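4.2 Short-notice sales and returning customers 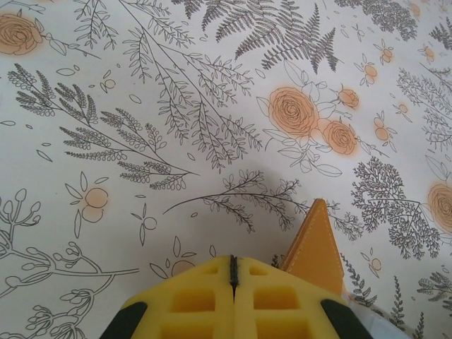

The second part of the study looks at sales announced less than two days before they begin. Owners of small online shops often use these sales to bring back people who bought once and then went quiet. We wanted to know whether those people return at full price later, or only when the next discount is announced.

We worked with 57 shops that sell mainly through their own websites and announce offers by email and on social media. Most sell household textiles, stationery or small gifts. All of them used the Wiline mailing service during the study period, so the sending times and the lists of recipients could be compared directly. Two shops closed before the end of the study and were left out of the analysis of repeat orders, but their messages were kept for the coding described in Section 3.

Each shop ran one short-notice sale. The discount was set by the owner and was the same for every item in the shop. We counted a customer as returning if he or she had ordered before the sale and had placed no order in the six months leading up to it. Orders were then followed for 28 days after the sale closed. Orders that were canceled or fully refunded were removed. Gift cards were counted at the date of purchase, following Van Rooij, and the date on which the card was spent was ignored.

The wording of the announcement mattered more than we had expected. Owners who gave a personal reason for the sale, such as thanking long-time buyers or marking a shop anniversary, drew a larger share of returning customers than owners who gave only the discount and the closing time. The difference was clear in email and weak on social media. One explanation is that email lists hold mostly past buyers, while social media followers include many people who have never ordered and have no history with the shop.

Full-price orders in the follow-up period did not differ between the two groups. Returning customers who came for the sale mostly did not order again within the period, whatever the wording had been. The Bernville shops were a partial exception. Several of them also sell at a weekly market, and their owners told us that regular customers move between the stall and the website. Market purchases were not recorded, so we cannot say whether the same pattern would hold with those sales included.

Sales held in December were analyzed separately. Order volume is high in that month with or without a discount, and the announcements compete with many others. Figure 4 leaves them out. When they are added, the effect of wording on email orders becomes smaller but keeps the same direction.

Figure 4. Share of returning customers by type of announcement, December sales excluded. Messages were coded by Malte Petersen and a second reader using the Illum scheme.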